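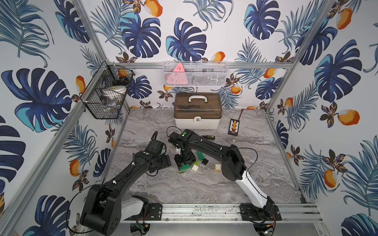 What has the Ovedstead orchard grant paid for so far?

Mostly trees and the ground they stand in. We have planted 620 young apple and pear trees since December, and the second field is fenced and ready for autumn.

Progress report, 28/04/2024
Prepared by Etelka Sipos for the Kairys fund

It has been a lovely spring for us! The early pears came into blossom in the first warm spell and the bees found them straight away - we had been worried about that corner, as it catches the north wind. Máté Szűcs has pruned all the old trees along the lane, including the two big cookers that hadn't been touched for years, and they look so much better for it.

Spending is on track. The fencing came in a little under the quote, so with your agreement we would like to move what is left into mulch and tree guards. Rabbits got at one row in the lower field and the cheaper guards did not hold up.

The grafting days were full both times (we could have filled a third). Emese Katona taught them, and six people have asked to come back and learn budding in the summer.

Still to do: the water tank. Our first supplier let us down, and the new one, Mokberg, can deliver 4000 litres of storage but needs a firmer track to reach the site. Vilho Lahtinen is pricing the stone now and I will send you his figures as soon as I have them.

Do come and see the blossom if you can. The late apples are just opening.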